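Huneck Basketball Club: Questions We Keep Getting

Updated before the October start. Read this first, then email if it isn't covered. Answers are short as there's a lot of them and training starts at 6.

Who runs things now?

Birger Hovland is head coach of the men's first team and also looks after fixtures. Hòa Lại has the women's team and the under-18s. Two coaches, three teams, so please be patient with replies. Birger doesn't read his messages on match days. Hòa does but she won't answer till after.

Is it true the men's team nearly folded?

Nearly, yes. We lost the old sponsor in spring and had seven players signed up by the end of June. Numbers are fine now. The squad is smaller than last year and quite a bit younger and nobody should expect miracles before Christmas.

Who's the new sponsor?

Adomard. Name goes on the front of the home shirt, small logo on the shorts. Two seasons agreed with an option on a third. It covers hall hire and referee fees, not travel. Travel is still on us, see further down.

What happened last season? I moved away and lost track.

Men's team finished second from bottom. Stayed up on the head-to-head with Gratik, who we beat at home by a single point and lost to away by nothing much. Worst run was six defeats on the trot after the new year. Lost one of those 61-60 with a free throw after the buzzer. Still hurts.

Women's team finished fourth and went out of the cup in the second round, away to Bouvier. Under-18s had a good year, best in a while, and four of them have moved up.

Why did we let the point guard go?

We didn't. He got a job offer in another city and took it. No falling out, he still comes to games when he's back. Please stop posting otherwise.

Who's playing point then?

Open question. Birger has tried three people there over the summer and none of them has nailed it down. Expect it to change from game to game for the first month. If you've got strong feelings, he has heard them all already.

When is training?

Men: Tuesday, 8pm to 9.45pm, plus a second session which moves about depending on the hall. Check the noticeboard by the changing rooms.
Women: same hall, the slot before the men.
Under-18s: straight after school, 4.30pm.

Be changed and on the floor at the start time, not walking in at it. We pay for the hall by the hour. 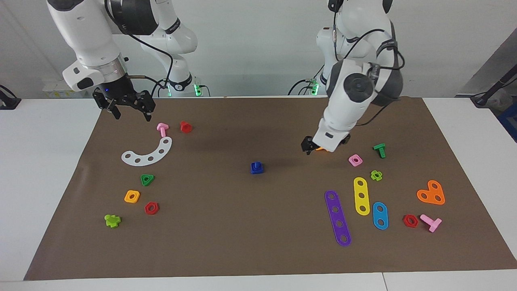
Can I just turn up and try out?

Yes for the first two sessions of the month. Bring indoor shoes with light soles, a drink, and one dark and one light top. No need to ring ahead. If you're under 18 a parent has to sign the form before you touch a ball, we can't bend on that.

You'll do the warm-up, some shooting, then a scrimmage. Nobody gets told yes or no on the night. You'll get an email within the week.

I haven't played for years. Is there something for me?

Sort of. The men's team is a competitive side and the first few weeks are mostly running. If that sounds grim, come to the open session on the last weekend of the month. Mixed, no coach, sides picked on the spot. Some people have come back to league basketball that way and some are happy staying there.

What does it cost to join?

Adult membership is the same as last year. Under-18s pay half. Students pay the under-18 rate with a valid card. You can spread it over the season if you ask, just ask before the first payment and not after the third reminder.

Licence fee is separate and goes to the league. We don't keep any of that so no point haggling with us.

How much are tickets?

5 on the door for adults. Under-18s free. Members free with card. No card, no free entry, even if we know your face. Sorry, it got silly last year.

Season ticket is available from the table by the entrance at the first two home games only.

How many does the hall hold?

600 with the second stand pulled out. It is not normaly pulled out. We only open it for Gratik at home and for cup games, it takes ages to put back.

Can I bring a drum?

One drum. Not during free throws. Air horns are banned by the league and we got fined for one, so if you set one off you're paying it.

Where do away fans sit?

Far side, behind the visitors' bench. No fencing or anything, it's all friendly enough. Bouvier bring the most people and they're loud but fine. Share the coffee queue.

Is the Gratik game still on the opening weekend?

No. Moved. Their hall floor is being relaid so the fixture has been flipped, which means we're at home first and away in the second half of the season. League has confirmed. Old fixture list on the fridge magnet is wrong, we know, there are boxes of them.

Why is the schedule so lopsided?

Four away games in the first six. Not ideal with a new squad. It's partly the Gratik swap and partly the badminton people having the hall booked since forever. It evens out in February when we barely leave home.

How do we get to away games?

Minibus leaves from the back car park 90 minutes before tip-off for the near ones, earlier for the long ones. Players first, then whoever has put their name on the list. You pay your share of the fuel. If the bus is full it's full.

Drivers wanted. Really wanted. If you can drive a minibus and can stand our music, talk to Birger.

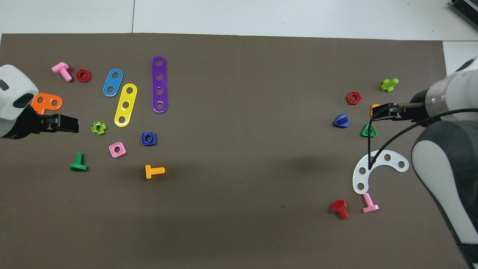 What system are we playing this year?

People do ask. Last season was slow, walk it up, find the big man, hope. With this group Birger wants to push after every rebound and press after made baskets, at least until legs go. It looked good for a quarter and a half in the friendly against Bouvier and then it looked terrible. Lost by 18. But the first quarter was the best basketball we have played in a long time, so there's something there.

Defensively it's man to man. Zone only if foul trouble forces it.

Are the young ones really going to play?

Yes. All four who came up are in the rotation, not just making up numbers at the end of the bench. They'll turn the ball over. Please don't groan at them from the stand, you can hear every word on that court.

And the women's team, what's the target?

Hòa says top three and won't be drawn any further. Squad is nearly unchanged, which helps. Two are out injured until after the break, one knee and one wrist. Rebounding was the weak spot and that's where most of the summer work went.

Do you stream the games?

Home games, yes, when somebody is free to do it. Quality depends on the hall wifi. Away games depends on the other club. Results go up on the site the same night, full box score a day or two later.

Can I buy the shirt?

New shirts are ordered. Adult sizes first, kids' sizes a couple of weeks behind. Last year's shirt is half price at the entrance table, only small and XXL left. No names on the back for fan shirts this time, the printing took forever and two came back spelt wrong.

I want to help but can't play.

Good. Table officials needed most, meaning scoresheet, clock and shot clock. There's a short course, one evening, we pay for it. You need to be able to concentrate for two hours and ignore being shouted at. Also need people on the door and someone to do coffee for the womens games.

Can my company advertise in the hall?

Yes, boards along the side opposite the benches, priced by length, one season minimum. Nothing that clashes with Adomard on the side facing the stream. Send the artwork as a PDF, not a photo of a leaflet.

I've lost something in the hall.

Blue crate in the referees' room. Gets emptied at the end of every month. There are currently three left shoes in it.

When's the next members' meeting?

After the second home game, upstairs, half an hour tops. Minibus costs and the spring tournament are on the list. Anything else, email it in by the night before.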